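Clivwood Community Help > Robotics and Automation > Demos and Events

Pushing demo for an open day: arm keeps faulting when the tool gets close to the board

Posted by negash_lab

We have an open day coming up in November and I have been asked to run a tabletop pushing demo for visitors. The setup is a six-axis arm on a perforated table, with a plain rod as the tool. There is no gripper. The rod pushes plastic shape blocks across a wooden board toward a spot the visitor picks on a tablet. The blocks are the shape-sorter kind, in red, green, blue and yellow, with stars, cylinders and so on.

I saw a similar demo at Hunham last year and it ran all afternoon with one person standing beside it. Ours gets through a few pushes and then goes into a protective stop. The log says force limit exceeded on the vertical axis. It happens most often when the target is near the long edge closest to the operator, and hardly ever near the middle of the board.

What I have tried so far:

Lowered the speed by half. The stops come later but they still come.
Raised the force limit one step. The stops went away, but I could hear the tip drag on the wood, so I put the limit back.
Re-taught the tool center point twice. The two results did not agree, which I do not like.

The push height is a single number in the program. I set it by jogging the rod down at the center of the board until a sheet of paper would just slide under it.

The second problem is that the blocks end up in a bunch. After a while they are all in one corner, the rod can't get behind the one the visitor asked for, and the planner gives up. With 234 people registered I can't stop to sort blocks by hand every few minutes.

Is there a standard way to handle either of these? I would like to keep the rod, as it is simple and the visitors can see what it does.

Mahlet Alemneh
Accepted reply

These are separate faults, so I will take them separately.

Your force stop is a plane error. You measured the height at one point and the program assumes the board is parallel to the base of the robot. It probably isn't. Wooden boards bow, and if yours is clamped at the corners the bow is pulled in one direction near the clamps and left alone in between. A rod set to paper thickness at the center has no margin at all, so any rise toward the near edge puts the tip into the wood.

Do it this way:

1. Clear the board. Warm the arm up by running the motion program in the air for 11 minutes. The joints settle and the readings stop drifting.
2. Re-teach the tool center point using a fixed pin. Use four poses with the wrist well spread between them. If two runs in a row do not agree, check that the collar holding the rod is tight before you blame the method. A rod that can slip upward in its collar will give you a new answer each time.
3. Jog to the four corners and the center. Bring the rod down in small steps with the paper under it and write down the height at each point.
4. Fit a plane to the four corners and make it your user frame. Nearly every controller has a three-point version of this. Use that if you have to, then check the fourth corner by hand.
5. Compare the center reading with the plane. The difference is your bow. Add it to your clearance.

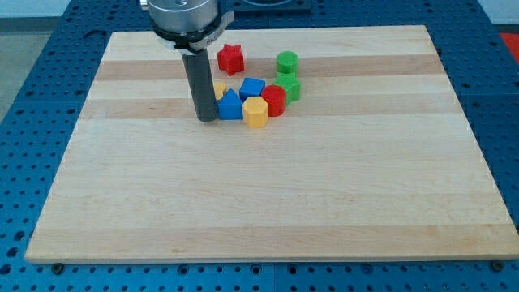
For clearance, start at 2 mm above the highest point and leave it there. A push works at any height below the middle of the block. You gain nothing by going lower, and a tall block is more likely to tip if you go higher. The rounded end on a rod makes this a little worse on low blocks, as the contact starts where the curve ends.

Leave the force limit where it was. At an open day people lean over the table, whatever the tape on the floor says, and the limit belongs to your risk assessment. If someone signed off on a value, you need the same person to sign off on a change.

Now the bunching. It comes with any pushing task. Each push moves the target and also whatever is next to it, and nothing in the program ever moves blocks apart. Three changes helped us:

Keep a border where targets are not allowed. We used the diameter of the rod plus one block width on all sides. The rod needs room to come down behind a block, and along the edge there is none.

Add a separating move. When the planner can't find a free side on the requested block, lower the rod in the nearest open spot next to the group and push through the middle of it. It looks crude, but visitors seem to like it better than the proper pushes.

Use fewer blocks. We started with all the blocks in the box and cut down to eight. The failure rate dropped more from that than from any change in the code.

Also log every descent. If the rod comes down on top of a block, the stop looks exactly like the one you describe, and you will want to know which kind you are dealing with. Partly hidden blocks are the usual cause. If your camera is mounted to one side, the rod and collar can cover a block completely. Retract to a fixed pose before each picture is taken.

zurnex_user26

had the same error on ours, it was the payload setting. somebody had left the old gripper weight in. worth checking before you do all the corner stuff

negash_lab

Thanks to both of you. Payload was correct, but it was a fair thing to check.

Corners done on Wednesday. The near left corner is 1.4 mm higher than the far right, and the center sits 0.6 mm below the plane. That matches where the stops were happening. The collar screw was also loose, which explains the two tool center points.

With the new user frame and 2 mm of clearance it did 2,000 pushes overnight with the border active. There were 26 protective stops, all of them from the rod landing on a block. I have not added the retract before the picture yet.

One more point on the separating move. How do you choose the direction when the group is already against the border?

Mahlet Alemneh

Along the border, never toward it. Push parallel to the edge, then take a new picture and plan again from scratch. If two separating moves in a row change nothing, have the program stop and ask for the operator. Do the retract first, though. I would expect most of your 26 to go away with it.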